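Chapter 4 Cloths and Towels

Start with the table. Glass top, so every crumb shows – and every smear. Cloth first, folding after.
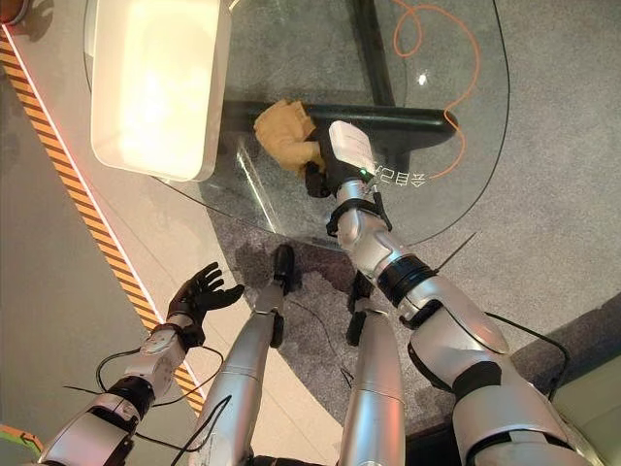 Page last changed: December

You will need one cloth, one towel, a clear table. Tanner's rule: shake, then lay flat. Dont skip the shake.

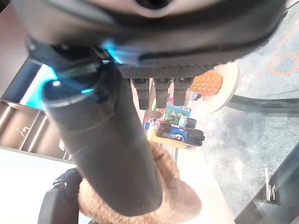

Corners next. Find two, bring them together, smooth from the middle out.
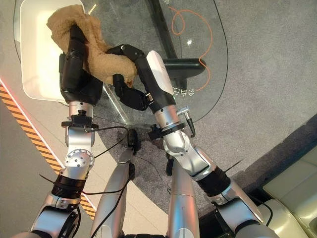

437 words

Fluffy towels bunch up – go slower. Colour doesn't matter, thickness dose. Thirds for thick ones.

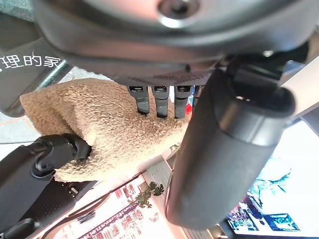
Fig. 4 Beige towel, bunched, one corner out.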